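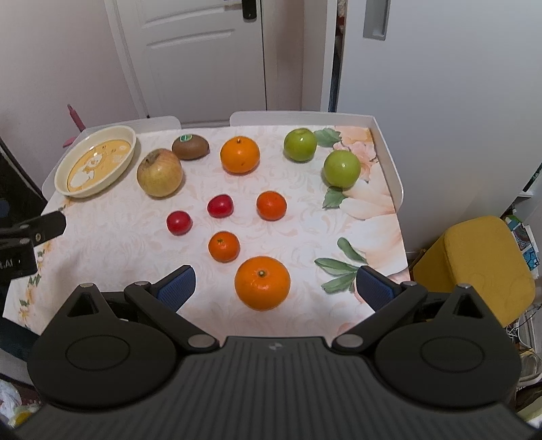

Had the Huvier juicer since April so time for a proper write up, been putting it off. Short version, good machine, annoying jug. Long version follows. I wanted something for the morning glass and nothing else, no smoothies, no nut milk, none of that. Came from Estlow, two days, box a bit bashed but fine inside. First thing to know is the cone. One size only, and it's made for a big orange, the kind with the dimply peel like the large one on the table there. Half of one of those sits on it lovely. Mandarins are another matter. They slide about and you end up pressing with your fingertips and getting it up your sleeve. Doable, but I wouldn't buy it for mandarins.

Print this page
E-mail this to a friend

Power. Plenty. Press down and it goes, lift and it stops, no switch. Turns both ways, which I thought was a fault the first morning. It isn't, says so in the leaflet on page 9, which I read afterwards obviously. Grapefruit fine. Lemons fine. Limes ok if you roll them on the worktop first.

Noise. Louder than my old Clarklow, which was a sort of hum. More of a growl, this. Not before 7 if you've got thin walls. The Clarklow lasted me years mind you and only went because I dropped it.

The jug. Right. Holds enough for two decent glasses, no complaints there, but the spout drips. Every time. Down the front and under the base and then the base sticks to the worktop. I keep a saucer under it now. Kalliopi Liapis over on the Karamanlidis kitchen pages had the same and says hers stopped when she poured faster. Tried it. Juice everywhere.

Sieve catches most of the pulp and all the pips. There's a slider for more or less pulp, cant say I notice any difference between the two ends. Rinse it straight away or you'll be at it with a toothbrush. Cone, sieve and jug all go in the dishwasher, top rack. Cone has gone slightly cloudy, doesn't bother me.

Cord is short. Wraps underneath which is neat, but mine only just reaches from the socket by the kettle.

Paid 70 pounds. Seen it for some 100 in the shops, and at that I'd look elsewhere. For 70 and juice every day, happy enough. Spare jugs are sold seperately, same spout though so no point.

Four out of five. Would be five with a jug that pours.

28 Nov 2023

Print this page
E-mail this to a friend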